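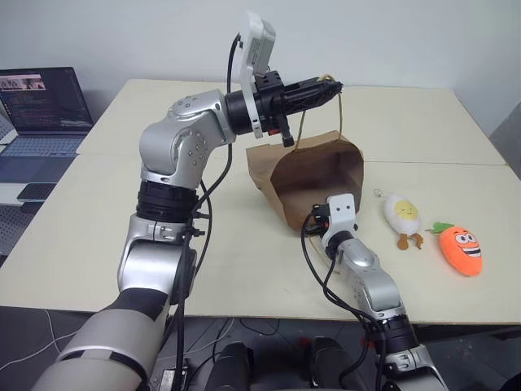
Figura 3. Bolsa de papel con asa de cordel y dos peluches sobre la mesa.

4.2. La bolsa y lo que va dentro

Confieso que al principio yo quería cajas, ¡con lo cómodas que son! Pero Denise Naylor insistió en las bolsas de papel, y menos mal. De los 61 hogares que visitamos, 34 guardaban los peluches en bolsas de la compra reutilizadas, casi siempre arrugadas y con la boca medio vencida. El huevo y la zanahoria (Figura 3) me encantan, lo admito, y además tienen formas muy distintas: uno rueda hasta el fondo y la otra se atasca con las hojas.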